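# Stomdale twin-arm sorting cell: review after one month

We bought the Stomdale kit in May to find out if a small shop could run its own pick-and-place cell without paying an integrator. I teach the evening automation course and Wulan Wijaya runs the lab during the day, so between us the cell got used most hours of the week. This review covers setup, the arms, the software and what I'd want changed.

## What you get

The kit comes in two crates. Ours had two light-duty arms, two white mounting plates, a teach pendant for each arm, a small belt conveyor with a green belt, and a bag of foam cubes for practice. You supply the table, the frame and the computer. Our order also included the Rirlow tool pack, which adds a second gripper and a set of thin tool tips. I'd skip the pack unless you already know you need it. We have used one tip out of the set.

The manual is 82 pages and most of it is good. The wiring chapter is the weak part. It shows one arm being connected and then says to repeat for the second, but the two arms do not share an emergency stop circuit unless you add a jumper. Kwesi Laryea found that in a footnote near the back. It should be on the first page of the chapter.

## Setup

Two people can do the mechanical part in an afternoon. The plates bolted down without trouble. Leveling took longer, since the supplied shims are all one thickness and we had to cut our own.

Cables were the real job. Every arm has a power line, a data line and a gripper line, and the conveyor adds two more. Plan for a bench next to the cell that you are willing to give up completely. We thought a corner of ours would do.

For the work surface we laid out squares in dark blue tape. Stomdale sells a printed mat for this, but tape costs almost nothing and you can pull it up when the layout changes. The squares make it easy to call out a position to the person holding the pendant. Calibration against the grid took us 55 minutes the first time and much less once we had a routine.

## Everyday use

The standard exercise is sorting foam cubes into a bin. We use a blue plastic bin with an open front lip, and we line it with a white sheet. The sheet was Decha Wongsuwan's idea. The vision add-on kept losing the purple cube against the blue plastic, and with the white underneath, it finds purple and yellow equally well. If you buy the add-on, do this on day one.

I logged 1357 picks over the month. Foam is forgiving, so don't read too much into how well it went. We had very few drops, and nearly all of them came in the first week before we had set the grip force properly. Hard plastic parts were less reliable. The fingers need a softer pad for those, and Stomdale doesn't sell one.

The arms are slow next to anything industrial. For teaching that's fine, and students can follow each move. For production you would be disappointed. Repeatability is good at moderate speed and gets worse when an arm is stretched out, so keep the bin close to the base if you can.

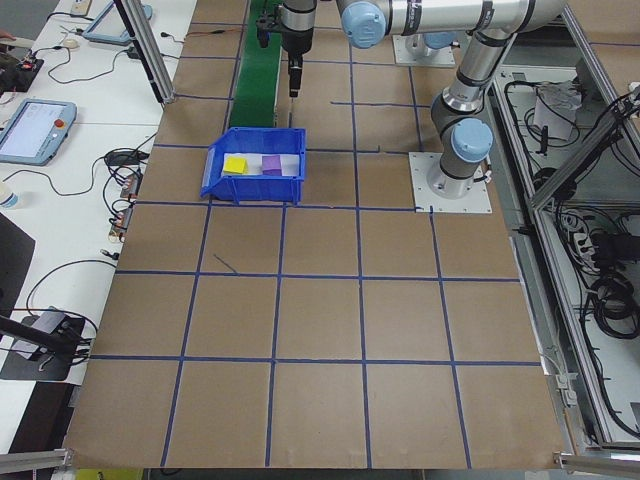
## Pendants and software

The pendants are light and the screens are bright enough to read under our overhead lights. The red stop button is easy to find by feel. Teaching a point takes three taps. Renaming one takes far too many - it's buried two menus down, and the on-screen keyboard covers the name you are typing.

Running both arms together needs the Kemenus scheduler, which is a separate license. It works. You set zones, and an arm waits until the other one has left. One arm froze in a shared zone twice, and a restart of the scheduler cleared it both times.

## Support

I wrote to support on a Sunday about the freezing and had an answer from Folke Berge the next morning, with a settings file attached. No freezes since then. A question about the shims got no reply.

## Verdict

Good for a school, a training room or a shop that wants to learn before spending more. I would not put it on a paying job. Buy the base kit and the scheduler, leave the tool pack, and order extra cable ties.

**Pros:** sturdy plates, easy point teaching, quick support on software problems

**Cons:** wiring chapter, one-size shims, scheduler sold separately, no soft pads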